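Keeping House Plants Alive Through the Dark Months
Tips from the potting bench

Every November I get the same messages from the same people. The fern is crisp, the fig has dropped half its leaves on the rug, and could it be the water? It could. It could also be the radiator, the window, the cat, or the fact that the fern was bought at a gas station.

Most of what goes wrong indoors in winter goes wrong at the end of a watering can. A plant in a dim room with short days is barely ticking over, and it drinks accordingly. Put a finger in the soil up to the second knuckle. If it comes out with dirt stuck to it, put the can down and go find another hobby until next week. I have a peace lily that wants a drink every ten days in winter and every three in July, and it faints like an opera singer when I get either one wrong.

Watering without drowning

Take small pots to the sink. Water until it runs out the bottom, let the pot drain for half an hour, then put it back on its saucer. A pot standing in a puddle overnight is a swamp, and very few of the plants sold in supermarkets come from swamps.

Use water at room temperature. I fill the can at night after the dishes and leave it by the back door, where I trip over it at 6 a.m.

If a plant has dried out so far that water races down the sides and straight out the hole, stand the whole pot in a bucket with a couple of inches of water for twenty minutes. The root ball will swell back up. Your mood may take longer.

Light, such as it is

Move things closer to the glass than you did in summer. Wash the window while you're there, inside at least. Wipe the leaves too – a damp cloth, one hand under the leaf, no milk, no mayonnaise, no beer. I don't know who started the mayonnaise business but I have smelled the results.

Turn the pot a quarter turn whenever you water. My rubber plant went 3 winters without being turned and now leans toward the street as if waiting for a bus.

Grow lights are fine if you can stand the color. Hang one a foot or so above the leaves and put it on a timer. I have a cheap Custen strip over the seed shelf and it has done well enough, though it makes the kitchen look like a dentist's office.

Feeding

Don't, mostly. Fertilizer in December is like a pep talk to somebody who is asleep. Start again when you see new leaves, at half the strength on the bottle. 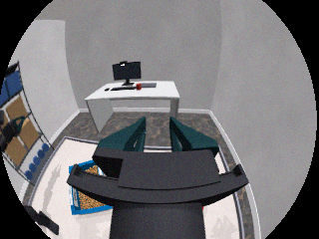 Jarmila Ďurica
Indoor plants columnist, Nornemdale Garden Pages

Bugs

Fungus gnats are the little black flies that show up in your coffee. They breed in wet compost, so let the top inch dry out between waterings and hang a yellow sticky card low down by the pot. One card caught 67 in my kitchen. I counted them with a toothpick during a long phone call about car insurance.

Mealybugs look like bits of cotton wool tucked where leaf meets stem. Dab them with rubbing alcohol on a cotton swab, testing one leaf first, and go back every week for a month. Check under the pot rim as well, where they go to laugh at you.

For spider mites, put the plant in the shower and give the undersides of the leaves a good lukewarm rinse. Tie a plastic bag around the pot first or you'll be scooping compost out of the drain, and I can't help you with that.

Repotting

Leave it for spring unless the roots are rotting. When you do repot, go up one size, an inch or two wider across the top. A small plant in a huge pot sits in cold wet soil and sulks. Old pots can be scrubbed and used again – mine are all chipped, and the plants haven't complained.

Next month: amaryllis, and what to do with one that has produced four feet of leaf and no flower.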